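Marble counter stains from lemon
Ettore Bortolotti
We have a marble counter in the kitchen since February. Lemon juice has left two dull spots near the sink. I tried dish soap, nothing changed.
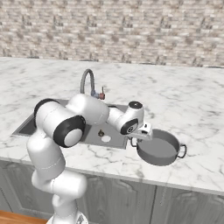
The seller, Melis, wants 42 dollars for a polishing powder. Is it worth to pay this, or can I do it with baking soda?

Protcombe
Baking soda will not help. The acid has etched the surface – you must polish it. Test the powder in a corner first.

Plutason
Just use vinegar, works on everything

Flonine
Please no vinegar! It is acid also.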